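Tidy the floor before the bed

Most room checklists start with the bed. I think the order is wrong. A duvet can be straightened at any point, but a carpet can only be cleared while there is space to work on it, and in a small room the strip between bed and sofa is all the space there is.

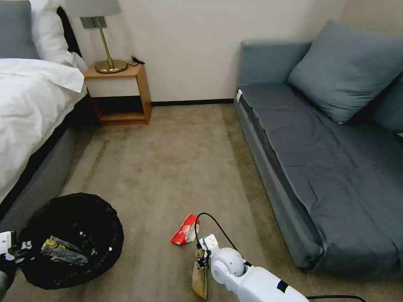 Bed, nightstand and sofa, with the carpet between them.

The Brudby checklist runs to 118 lines and puts trash at line 80. Snack bags and paper should come first – they are light and get pushed under furniture.
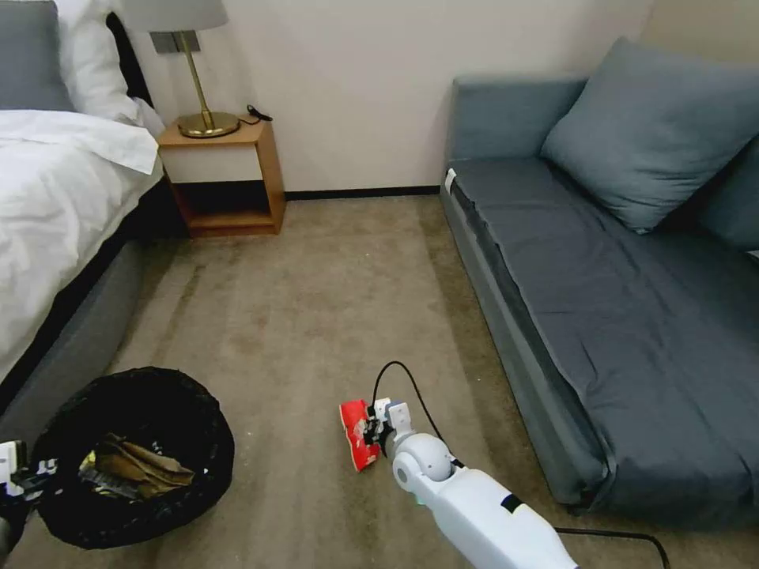
Housekeeping

Bin position matters as well. A bin beside the bed shortens each trip, and a liner folded over the rim stays put.

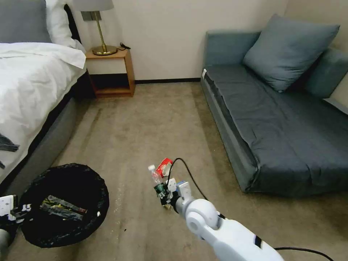 Beige carpet also shows small dark bits that a quick look misses, so vacuuming belongs directly after trash. Bedding can wait until the floor is done.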